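[Stullo-Liste] Re: Tiefenlücken am Acrylregal, Auswertung der Handkamera
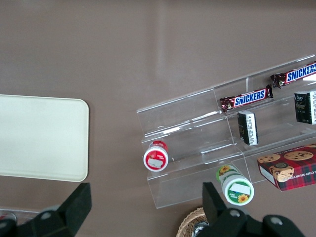

1. Stand der Auswertung

Hallo zusammen,

die Läufe aus Tresau sind ausgewertet. Aufgabe wie gehabt: Artikel vom gestuften Acrylständer greifen und auf dem hellen Tablett ablegen. Verglichen wurden Tiefenbild allein (Variante A) und Tiefenbild plus Konturschätzung aus dem Farbbild der Handkamera (Variante B), je 80 Versuche.

Donal Nic Aodha schrieb:
> Mir ist nicht klar, warum ihr die Stufenkanten überhaupt
> schätzen wollt. In Ostport haben wir den Ständer einfach als
> Quader gesperrt und nur von oben gegriffen. Bei den Riegeln
> ging das. Wie viele Fehlgriffe habt ihr ohne Konturschätzung,
> und bei welchen Artikeln?

Variante A: 23 Fehlgriffe. Variante B: 9. Als Fehlgriff zählt jeder Versuch, bei dem der Artikel nicht auf dem Tablett liegt oder ein Finger den Ständer berührt.

Zur Sperrung als Quader: Das geht, solange alles auf der obersten Stufe liegt. Die Snickers-Riegel sind dort auch bei uns unkritisch. Die liegenden Dosen mit den weißen Deckeln befinden sich dagegen ganz unten an der Vorderkante, der karierte Gebäckkarton steht mit einer Ecke über der untersten Stufe. Beide Fälle schließt der Quader aus.

2. Ursache der Lücken

Das Tiefenbild liefert durch das Acryl hindurch die Tischebene. Die Stufen fehlen darin, nur an den hellen Kanten gibt es vereinzelte Messwerte. Der Planer hält den Raum unter der Stufe für frei und setzt den Finger zu tief an. Im Farbbild sind die Kanten als schmale weiße Linien gut zu trennen. Variante B passt daran ein parametrisches Modell mit 3 Stufen an und trägt die Flächen in die Belegungskarte ein.

3. Verbleibende Fehler

Die restlichen Fehlgriffe in B verteilen sich auf zwei Ursachen. Erstens Reflexe auf der Tischplatte, die als Kante übernommen werden. Zweitens Ansichten, in denen der Ständer rechts aus dem Bild läuft. Dann ist die Länge der Stufen unbestimmt und die Anpassung kippt gelegentlich um eine Stufe. Eine zweite Ansicht vor dem Griff behebt das vermutlich, kostet aber Taktzeit. Gemessen ist das noch nicht.

Die Parameter liegen im Stullo-Repository im Zweig heffernan, die Kalibrierung ist noch die vom Mai. Donal, falls ihr die Ostport-Aufnahmen noch habt: Farbbilder in voller Auflösung würden reichen, Tiefe brauche ich nicht.

Grüße aus Tresau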